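Narnutby Lab Reports New Training Method That Helps Two-Armed Robots Handle Soft, Wrapped Food

RINURA — Researchers at the Narnutby robotics laboratory today presented the results of a study on how robots can learn to pick up items that do not keep one fixed shape. The method is named Jevby. It was developed and tested during one work period that ended in July, and the full report is now open to read on the laboratory's website.

Many robots can already lift a box or a can very well. Food in thin plastic is more difficult. The film reflects light, it moves when it is touched, and its outer border is not the border of the food inside. A robot which closes its fingers on the film only can lose the item, and a robot which closes too far can crush the bread. The Jevby method teaches the robot to make a difference between the two borders before the fingers start to close.

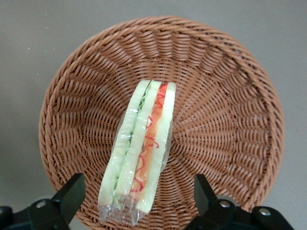
The method uses two kinds of view together. The first comes from a small camera at the wrist, which gives the close details of the item and of the basket around it. The second comes from a fixed camera at the work table, which shows where both arms are and what stands between them. In earlier work of the laboratory these views were joined at the start, and the control program received them as one block of data. In Jevby they stay separate for longer. The program first makes one grasp proposal from each view, and after this it compares the proposals. When they do not agree, the arm stops over the item and takes a new look from a slightly changed angle.

This extra look costs time. The report says openly that a Jevby grasp is slower than a grasp with the earlier method, and that the laboratory has not yet found a good way to reduce the delay.

For training, human operators guided the arms through 4000 grasps. The research team then removed all recordings in which the operator corrected the path more than once, and 3000 recordings remained in the training set. The removed recordings were kept and were used later in a separate test, to see if the corrections also contain useful information. The answer to this question is still not clear. The program trained with corrections was better with foil packages, but worse with sandwiches.

The test table was arranged like a small snack counter, with 31 different items in the full list. It included bottles, bars, boxed cookies, bagged baked goods and wrapped sandwiches. Several items were placed in woven baskets, a choice the research team made on purpose. The weave of a basket has many small lines and dark openings, and older programs often took them for the edges of an item. The round walls also limit the directions from which a gripper can come in. 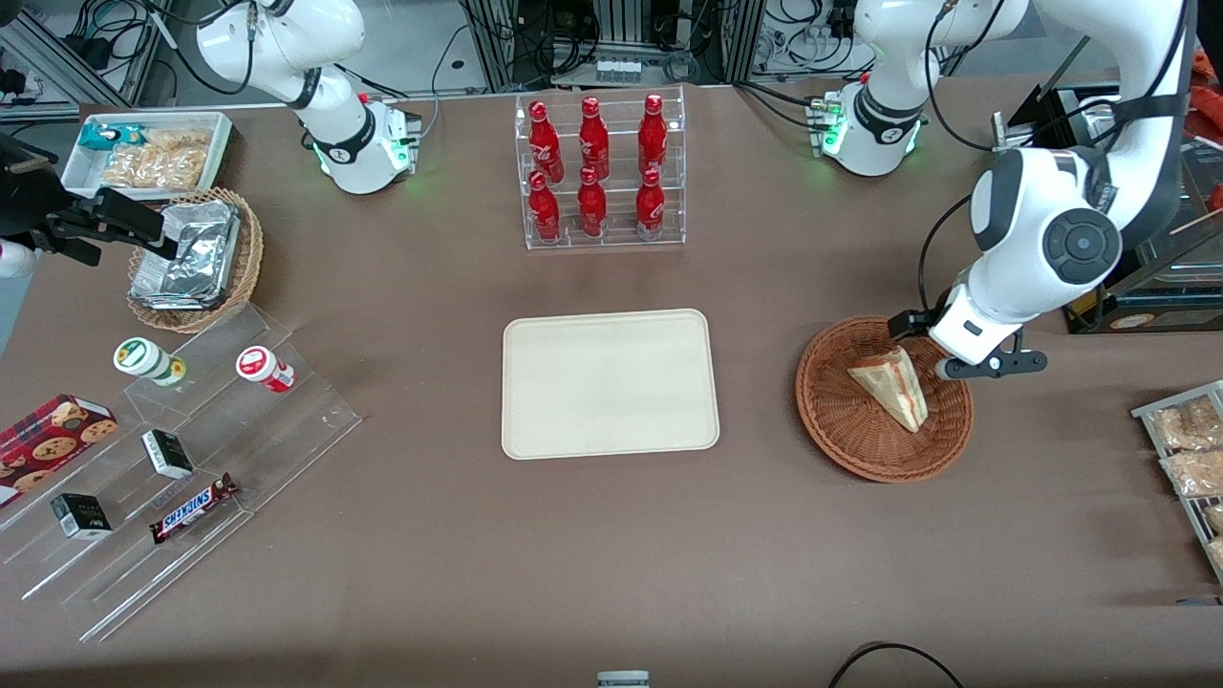 The two-armed test station, with a sandwich in the round basket under the left gripper and the tray in the middle of the table.

In each test, the robot received a short written order and had to bring the named item to the tray. The order could be for one item or for 2 items. An attempt was counted as good only if the item was set down on the tray and its package had no new damage. Items which fell and were picked up again were counted as failed, also when they arrived in good condition at the end.

With this strict rule, Jevby completed more orders than the earlier method in every group of items. The biggest improvement was for wrapped sandwiches and the smallest was for bottles, where the earlier method already gave good results. The laboratory notes that all tests were made at one station and with one type of lighting. It is not known how the method will work under strong sunlight or with very dark packages.

The software partner of the project, Mahama, prepared the tools for recording and sorting the training data. Mahama will continue in the next phase, in which the laboratory wants to test handing an item from one arm to the other — a step that was not part of the present study.

The training set, the list of items and the scoring rules can be requested by universities and public research groups at no cost. Requests should include a short description of the planned use and the type of gripper which is available.

About the Narnutby robotics laboratory
The Narnutby robotics laboratory in Rinura studies robot grasping, learning from human guidance and the safe handling of everyday goods.

Press contact
Narnutby robotics laboratory, Press Office, Rinura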